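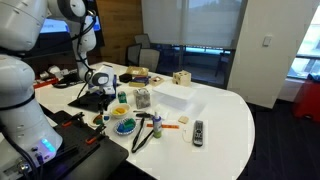
Wolcombe wants to help its residents tidy up, and it is ready to spend public money on it. The city council votes in March on a second year of Clear Surface, a home decluttering course run for the city by Gisler, a consulting firm from Utbridge. The course teaches people to clear one table a day and sort whatever is on it into keep, give or throw. It sounds easy until you try it on a real table, where a wooden shape-sorting cube sits near a clear plastic cup of gray pieces and a cardboard box has been stacked on a dark blue one. Does the cup belong with the cube? The course booklet says to "let each item find its home," and leaves it there.

The city says the first year was a success. According to a summary handed to council members last week, people who took the course save 13 minutes a day that they used to spend looking for things. The figure has since turned up on posters at the library, on the back of the water bill and in the mayor's newsletter.

It deserves a closer look. The summary says 2534 households signed up. It does not say how many finished. The time savings come from a survey sent out at the end, which 600 households answered, fewer than one in four of those who enrolled. People who gave up in the second week had little reason to fill in a form about how well it went.

The survey also asked people to guess. One question reads, "How much time do you feel you save each day now that your home is clear?" There was no question about how long they spent looking for things before the course began, and none about how long the daily sorting takes.

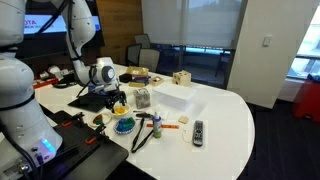
Wenceslao Aguirre, who manages the program at Gisler, said the firm stands by the number. "People know their own lives," he said. "If they tell us they feel they have more time, I'm not going to argue with them." Asked whether the firm had checked back with anyone later on, he said a follow-up was planned for the second year, if there is one.

Pin-yu Ho took the course last fall and liked the first part of it. She gave away two bags of kitchen things and has not missed them. But she laughed at the idea of 13 minutes.

"I spent longer than that every night deciding about pens," she said. "And then my son came home and the table was full again by supper."

The nearby town of Flestmont tried a similar course from a different firm and let it lapse. Chia-hao Ko, who worked in the town clerk's office then, said there was no scandal. Sign-ups were strong in January and weak by spring, and the thrift store asked the town to stop sending people over with boxes of mixed odds and ends.

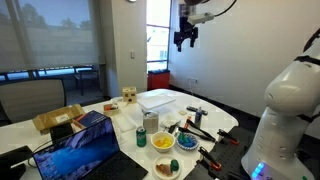 By Cheng-en Kong, Staff Reporter
Monday, February 23, 2026

None of this proves the course is useless. Some people like being told where to start, and a class at the library does no harm. The question for the council is whether it should pay for another year on the strength of a guess, and the new contract does not make that easier to answer. It sets a goal of almost 2000 new households, measured by sign-ups alone. A household that enrolls, opens the booklet once and uses it as a coaster would count in full.

Council staff said they had not asked Gisler for the raw survey answers but could do so before the vote. Aguirre said the firm would need time to get them in order.

The contract is on the agenda for the first council meeting in March. Residents who want to speak can sign up at the door.

41 shares | 17 comments

We use cookies to improve your visit. By staying on this site you accept our cookie policy.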